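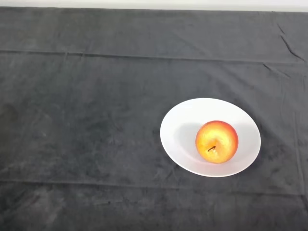

one apple, one dish, one gray tablecloth. my whole shift, basically

Thread: So they automated fruit at our place

costache_p
Long post, sorry. I've packed fruit and snack trays at the Gilach kitchen for 6 years. In September they told us the Lemma project was coming and that our jobs were "evolving." Mine has evolved into sitting beside a robot arm and putting the apple back.

That's the task. Apple in the white dish, arm goes for the apple, I write down what it did, I put the apple back. Yesterday's sheet has 138 lines on it and 138 of them are about the same apple. I've had shorter relationships with people.

Pay is the same. I want to be fair about that. My back is better too, no lifting crates. But I used to talk to the other women on the line all day and now I talk to a clipboard.

radu_rodica
Same building, other end of the hall. You got a tablecloth?? We got a steel bench and a laminated sheet of rules.

Mine does bread rolls. I don't hate it. The old line was freezing and my wrists were shot by noon.

octavian_p
I'm on the install side (not your site, I was at Besen before) so take this how you want. The boring repetition is the job at this stage. Someone has to decide what counts as a good grab, and it had better be someone who has handled fruit for a living. When we let the office do the scoring at Besen they passed anything that left the plate.

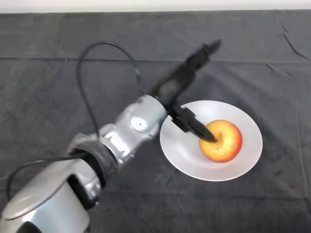
An apple is a rotten thing to start on, by the way. It's round and it rolls, and if you come down near the stem dip you don't have much to hold. I'd have asked for a sponge.

costache_p
I did ask for a sponge! Mr. Guimarães said customers don't order sponges.

And Octavian, I take the point about scoring, but then pay it like scoring. I'm writing down opinions on bruising that I learned over 6 years and my job title still says "packer." Reinaldo Guimarães signs the sheets without reading them. I know this because I put "apple looked tired" on line 40 and it came back initialed.

tessier_albane
Steward at the Jurbridge site here. Get the title changed in writing now, while they need you. We waited. Our people taught the tray machines for months as "packers," and when the posts got regraded the new grade went to applicants from outside with a certificate. We had 4 people who could have done it in their sleep.

radu_rodica
I think that's a bit doom and gloom. Here they've told us no cuts, and they put it in the notice.

tessier_albane
Ours was in a notice too. Read the date on it.

radu_rodica
Ok, went and read it. "No reductions before 28th February." Hm.

octavian_p
To be fair to management, and I don't enjoy typing that, a date like that is often just where the budget stops. It doesn't have to mean layoffs. At Besen the same kind of date went by and all that changed was the coffee contract.

costache_p
Did the coffee get better

octavian_p
No

costache_p
Figures. Well, I've written the letter. Albane looked it over for me and took out two of the jokes. I'm asking for "handling assessor," the matching grade, and one hour a day back on the line so I don't forget how people sound.
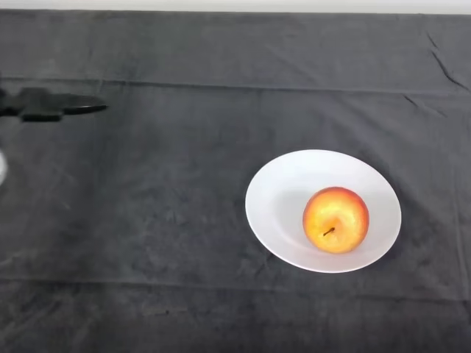

The other thing I put in is the waiting. Between tries I sit there with my pen, and on paper that's idle time, so my sheet makes me look lazy. The arm gets its pauses logged as "preparation." I would like my pauses logged as preparation.

radu_rodica
Oh that's good, I'm stealing that. Mine are down as "operator delay."

tessier_albane
Both of you keep copies of every sheet. At home, not in the locker.

costache_p
Already doing it. Page 159 went in the kitchen drawer last night, under the takeout menus. Will post when I hear back about the letter.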